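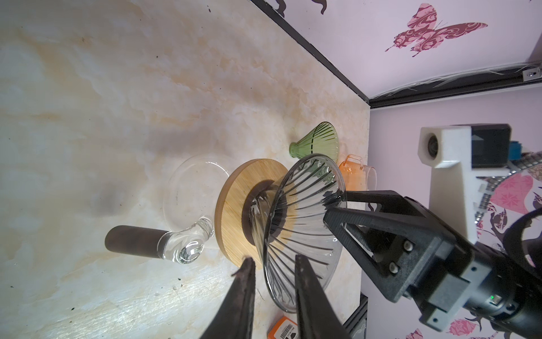
Percolation and immersion are the two basic ways of bringing water and ground coffee together, and the difference between them decides how the extraction is modeled. In immersion, all of the water touches all of the grounds for the full contact time, and the concentration gradient falls steadily. In percolation, fresh water enters at the top of the bed and the gradient stays high there until the pour ends. A cone such as the clear ribbed glass dripper is a percolation device. Ribs in a cone hold the filter paper off the wall and leave channels for air to escape and liquid to drain.

Terms used in this unit

Dose: mass of dry grounds, in grams.
Yield: mass of liquid in the cup. Always lower than the water poured, as the bed retains part of it.
Strength: dissolved solids as a percentage of yield.
Extraction: dissolved solids as a percentage of dose.

Strength and extraction are independent. A cup can be strong and underextracted if the dose is high and the contact time short.

Bench exercise (S. Căpraru's section)

Pour 60 g of water over the dose and start the timer. At 60 seconds add a further 100 g in a slow spiral. Add the last 70 g once the level drops below the top of the bed. Record total drain time and yield. Repeat with the Pollberg grind one step finer and plot both runs on the same axes.

Water retained is total water minus yield. Divide by dose and report grams per gram. Hand in the plot with the April problem set.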